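11th April — bedroom day at the Lendport flat

I meant to write this up straight after we stopped, but then there was tea, and then there was a long talk about pillowcases, so some of it comes from the scribbles on the back of my hand-out sheet. Wubit Teshome, please add anything I've got wrong in the margin, you were standing closer to most of it than I was.

We're still working on the tidying list for small bedrooms, the one we started after the Cikus kitchen list went so well. The idea hasn't changed since then. We take one ordinary room, do the ordinary jobs in it, write down the order we did them in and where we got annoyed, and then turn that into a list a person could pin on the back of a door. The kitchen list came out at one page. I'd love the bedroom to do the same, though after today I have my doubts!

### Morning: bed, cloths, floor

Started with the bed, as planned. Stripped it, aired the mattress with the window open, made it up again with the second set. Nine minutes for the making up, which is slower than last time, and I put that down entirely to the fitted sheet. It has shrunk in the wash and the fourth corner won't stay down unless you kneel on the third. I've written "retire this sheet" on the label in laundry marker. Whoever finds it next, please believe me.

Then the surfaces. My old habit is to dust around things and then feel guilty, so this time I lifted everything off first, put it on the bed and wiped properly. It does go faster. The trouble is that the bed was freshly made, so now there was dust on the clean cover, and I had to take it to the window and shake it. For the list: surfaces before bed. I had them the other way round in the draft and I was quite sure of myself about it, too.

The small checked cloth I'm keeping. We talked about swapping it for something plain that wipes down, but a cloth with a pattern hides the little marks between washes and it makes the room look lived in. One corner is fraying a bit at the point. I'd like to turn it under and put a few stitches in before it travels any further up the weave, and there's beige thread in the Issa tin (bottom layer, under the buttons).

### Middle of the day: the bin

I had put the bin down as a two-minute job and more or less skipped over it in the draft. Wubit thought it deserved its own line, and after going through it with her I agree. A bedroom bin is a funny thing. It never gets very full and it never smells like a kitchen one, so it sits and sits. What goes in is light stuff, mostly wrappers and paper, and all of it crumpled, so it takes up far more space than it should.

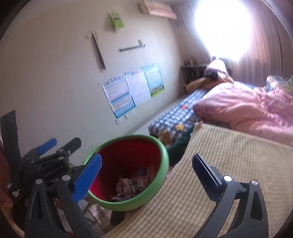 ### What we decided about bins

- No liner for dry rubbish. I was in favor of liners until today. With this kind of light litter the bag only slides down the side and you end up fishing for its edge. The green rim is thick enough to get hold of comfortably, so tip straight into the big sack and be done.
- Paper and wrappers get separated when the bin is emptied. I'd love to say people will do it as they throw things away, but I live with people and I know better. Sorting at the tipping stage means one go, over a sheet of newspaper, and then it's finished.
- Wipe the inside every time. Deep red plastic is a lovely color and a poor one for seeing what's stuck to it, especially higher up where the shade gets dark. Use the light-colored cloth, so the dirt shows on the cloth instead.
- Keep it beside the cloth-covered surface, within arm's reach. I tried it over by the door for a while and spent my time walking across the room holding a single wrapper.

Wubit also wants a weekly emptying written in, full or not. I argued for "when it looks like it needs it," and she asked me when I had last thought my own bin at home looked like it needed it. So, weekly.

### Supplies and sums

The Prastis spray is nearly out. I poured what was left into the small bottle and it came to 57 ml, enough for one more session if we're careful. The refill pouch is 520 ml and should see us through to July at the rate we're going. The pack of dusting cloths had 40 in it when opened and I haven't the heart to count what's left, but the box still feels heavy.

### Left over for next time

The wardrobe we didn't touch. I opened it, looked, and closed it again. It will want a whole morning to itself, and somebody taller than me for the top shelf.

Please bring the short broom back from Lendport's hall cupboard if you're passing. The long one won't go under the bed without scraping the baseboard, and I've already had to rub one mark off with a damp sponge.

Wubit has the draft list now and is moving "surfaces" above "bed." I'll stitch the cloth corner tonight if the thread is where I think it is.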